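Quick one, dinner is in the oven and I have maybe ten minutes.

So the reading in another language thing. Started back in March, still going, which surprises me more than anyone. I'd tried the grown up way first. Bought a proper novel, got through 3 pages, looked up every other word, put it on the shelf. Felt dumb.

Then Hanne said forget novels, read what the kids read. Picture books. Short sentences, the same verbs over and over, and you get to the end of one in a single sitting. Huge for morale!

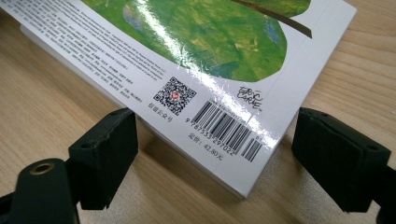 Back cover of one of the paperbacks. Love that leaf.

My routine, if you can call it that. Once through out loud, no dictionary, badly. Then again with a pencil and I write down only the words that bug me. Next morning over coffee, one more time. Thats it. Ama does flashcards on top and swears by them, she says she's past 1000 words now. I'd guess I'm nearer 800 but I can order lunch and complain about the weather.

Things I still can't do: the phone. Anybody talking fast. Jokes.

Monday I'm back at the library for a new stack, they let me renew twice and I've used up both. If you have favorites with lots of dialog in them please leave titles in the comments, I need more poeple talking and fewer bears going to sleep.

Ok, timer's going.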